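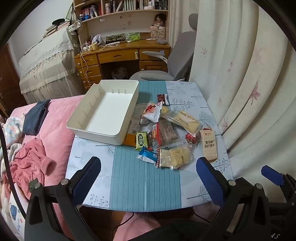
Wednesday, snack packing, day two on the hand-held grippers. Much better than the first day! Target was 49 clean demos of the fill-the-bin task and I got 34 before my wrists gave up, plus 4 I'm tossing since I bumped the table edge mid-reach. I'm going left to right through the pile less and less, which Hrvoje Matić wanted — he says the last Dranex policy just learned my habits and always went for whatever was next to the bin. So now I start all over the place. The long cracker packet way out on the right is my favorite opener, because it's stiff and the blue pads close on it nicely, and it makes the right hand do a proper carry all the way across to the bin.

Chip bags are another story. If I squeeze like I would with my own fingers the bag balloons and squirts out sideways, so I've started coming in low and pinching the end seam (slow, slow, slow). The clear packets are worse for tracking than for gripping, I think, but I want to see the Zindeck replay before I blame them.

Things to fix:
Left trigger is sticky again. Check the linkage before anything else.
Wait a full second with jaws open after each drop. I keep rushing the last item.
Cable on the left side wants to swing into my reach, so tape it further back on the handle.
Bin angle: leave it crooked, but change how crooked every ten runs or so.

Hrvoje thinks we need roughly 300 of these before training is worth the electricity. I said we should try a small run sooner, just to see if it goes for the pile at all, and he's sort of agreed — he'll set it up on the Sellthorpe machine tonight. Tomorrow, two-handed lifts on the big transparent package, which I have been putting off.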